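Marmalade, Take Three

I have been promising Sylvie Bergeron my marmalade recipe since July, and she has been very patient with me, so I'm finally sitting down with a cup of tea to write it out (and to tell you all about the two batches that went wrong first, sorry!).

The first one never set. I blame the oranges, which came from the market in Hullden and were lovely to eat but awfully sweet, and I think I was a bit shy with the lemon too. We poured it over pancakes for weeks and I can't say anyone complained. The second one I left on the stove while I chatted on the phone with Zodwa Hendricks, and, well, I still have that pan soaking.

Small jars are the way to go, I've decided. A little clear glass one is plenty for a household of two, and you get more to give away! 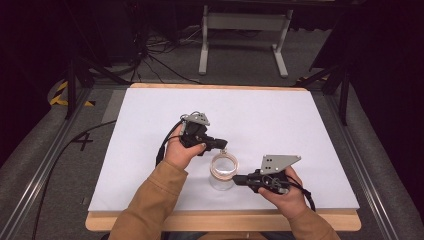
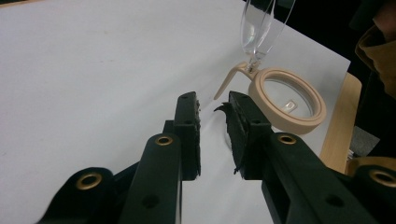 What finally worked

For batch number 3 I used 500 grams of bitter oranges, one fat lemon, and twice the weight of the fruit in sugar. I sliced the peel thin and soaked it overnight, then simmered it until I could squash a piece between my fingers. The sugar goes in after that, and then it's a good hard boil, with a saucer in the freezer for testing. Let it sit 10 minutes before you fill the jars so the peel doesn't float. Sylvie, yours is on the shelf by the door whenever you're passing.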